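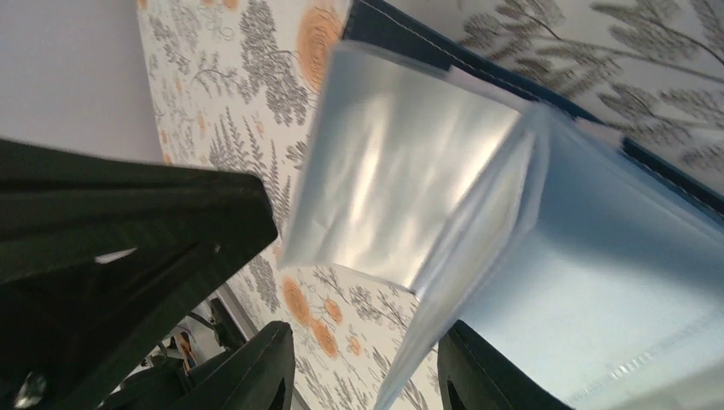 Close-up in black, Sencombe.

Call for participants: does a standing desk do anything for you?

You have read the claims. Standing at work fixes your back, your mood, your sleep and your waistline. We at Sencombe have read them too, and most of the studies behind them are small, short or paid for by people with desks to sell. We would like to run a duller and longer one.

We need up to 257 office workers in the Fluvham area who sit for most of the day. You will get an adjustable desk for 3 months, fill in a short diary each evening and come in twice to have your back and legs checked. Half of the group will be asked to leave the desk at sitting height. Yes, that could be you.

You don't have to believe in standing desks. Doubters are welcome – so are fans, if they can keep an honest diary.

We pay $70 per visit. The desk goes back at the end. Please don't apply if you are being treated for a back injury.

Write to the study desk at Sencombe by January 31, 2019. The first visits are in May.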